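Masville Home Help
Question 3802
Category: Surfaces and finishes
Asked 2026-09-30

White topcoat on a bench top: satin, semi-gloss or full gloss?

I am recoating a work table for the spare room. The substrate is MDF, edges already sealed, previously finished in a cream enamel that has yellowed unevenly. It has been sanded back with 180 grit and spot primed. The colour is settled (plain white, no tint) but the sheen is not.

The table is used for sewing, sorting paperwork and the occasional small repair. It sits under a bright LED batten mounted parallel to the long side, with a charcoal painted wall behind. Dull surfaces are easier on the eyes under that light, but the last matt white I used, on a shelf, picked up grey rub marks from anything metal and would not wipe clean. Full gloss I expect to show every sanding scratch.

Product would be Hirketti water-based enamel because the Wendedby shop stocks it in all three sheens. Specific questions:

1. Is semi-gloss enough to resist burnishing and scuffs, or does that need full gloss?
2. Does the dark wall make any difference to how the white reads?
3. Foam roller or brush?

3 answers

Answer 1 (accepted)

Semi-gloss. The marks on your shelf were metal transfer. Matt paints have coarse matting agents at the surface that behave like a fine file, so a scissor handle or zip leaves a deposit in the texture. As sheen goes up there is less of that texture and less to catch. Semi-gloss gets you most of the benefit. Full gloss gets you a bit more, at the cost of showing roller stipple, dust nibs and any dip in the substrate.

Check the tin for a gloss unit reading and the angle it was measured at. Sheen names are not consistent between makers and one firm's satin can be another's semi-gloss. For a bench under direct light I would want something near 30 at 60 degrees as the lower limit.

Roller: foam, 4 mm or flocked. Lay off in one direction only, along the long side, with almost no pressure. Keep a wet edge. On a warm August afternoon up north I have had water-based enamel start dragging before I got to the far end, so work in strips across the short dimension if the room is heated.

Sand between coats with 320, vacuum, wipe with a damp microfibre cloth. Do not use a tack cloth under water-based products, some leave a residue that causes fisheyes.

Cure time matters more than dry time. Touch dry in an hour or so means very little. Leave it unloaded for a week at minimum, and keep rubber feet and vinyl cutting mats off it for longer than that. Plasticiser migration will leave a permanent print.

Comment from asker: Thanks. The data sheet puts the semi-gloss comfortably over your limit. Is primer needed over the whole top or just the sanded-through patches?

Reply: Whole top. Patch priming under white will flash, you will see the patches as duller areas from a low angle.

Answer 2

Just get laminate. Painted tops always chip.

Comment: Not what was asked, and a properly cured enamel on sealed MDF holds up fine for sewing and paperwork. Edges are the weak point. Ease them to a 2 mm radius before priming, paint pulls away from a sharp arris.

Answer 3

Agree with the accepted answer on sheen, adding something on quantity and on your second question, which got missed.

Quantity: a 375 ml tin will not do primer-white coverage over cream on a full-size bench. Buy the litre. You want two full coats plus a thin third, and a second tin bought later may be a different batch. Box the paint if you do end up with more than one tin. If you use the extractor or a Fan pedestal unit in that room, switch it off until the coat has set, or it will move lint onto the surface.

The wall: a charcoal wall gives a white top very little to reflect at low angles, and that works in your favour. Glare on a bench comes mainly from the fitting and from pale surfaces beyond the far side. With a dark background the far part of the top meets it in a clear line and any remaining glare is from the batten. Move the batten forward over your head if you can, so that the reflection lands away from your eyes. White will also read brighter against charcoal than against a pale wall, so do not judge the colour from a swatch held up in the shop. For the amount of sheen to aim at, look at the white tabletop in the photo at the bottom of this answer. It is brightly lit with dark behind it, and the surface is slightly glossy without being anywhere near a mirror. I would match to that by eye on an offcut, two coats, placed flat under your own light, before opening the tin over the bench.
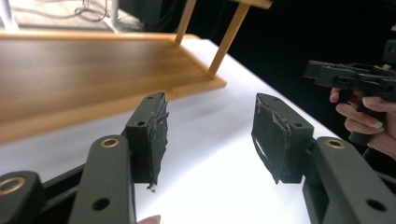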